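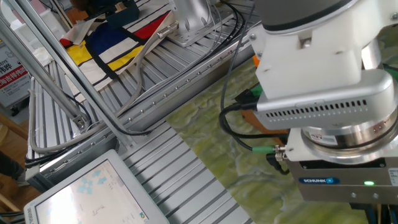 How to wrap your hands for bag work and sparring

Last revised 10 Oct 2022

This page covers the standard wrap taught to new members at Stinwood. It suits most adult hands and takes four minutes a hand once learned. Competition wraps with gauze and tape follow different rules and are dealt with separately.

What you need

One pair of semi-elastic wraps, long enough to pass the wrist and knuckles several times. Short wraps run out before the thumb is secured. The Dadow and Buletti wraps on sale at the desk are both suitable; the Buletti cloth is stiffer until it has been washed.

Wrist

Spread the fingers wide and put the loop over the thumb. Take the wrap across the back of the hand and go round the wrist three times. Each turn should overlap the last by half its width. Keep the wrist straight throughout.

Knuckles

Bring the wrap diagonally over the back of the hand and go round the knuckles three times. Make a fist after the second turn. If the cloth bites into the palm, unwind and start the knuckles again with less pull.
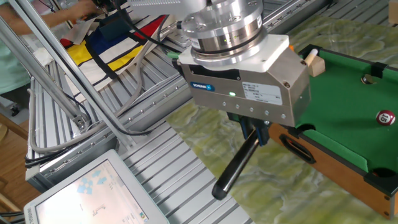 Van Dusen commented that three turns were not enough on the heavy bag, and that folding a pad of seven layers over the knuckles first had stopped the soreness. A folded pad is acceptable, provided the glove still closes fully over it.

Fingers and thumb

From the wrist, pass the wrap between the little and ring fingers and back to the wrist. Repeat for the other two gaps, then circle the thumb once. Use any spare length on the wrist and fasten.

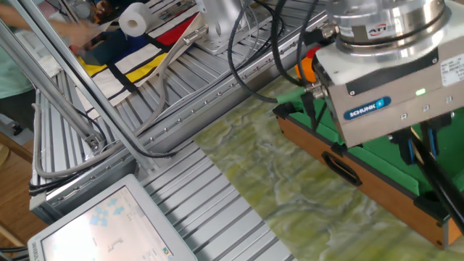

Check the wrap before putting on gloves. Open and close the hand ten times; the fingers should spread without the cloth riding up. The wrist should sit in line with the forearm, much as the silver cylinder sits directly on the metal housing in the photograph -- no step or bend where one meets the other. If the fingertips tingle or change colour, take the wrap off and redo it.

Wash wraps in a net bag at low heat and hang them to dry. Roll them with the fastener innermost, so that the thumb loop comes out first next time.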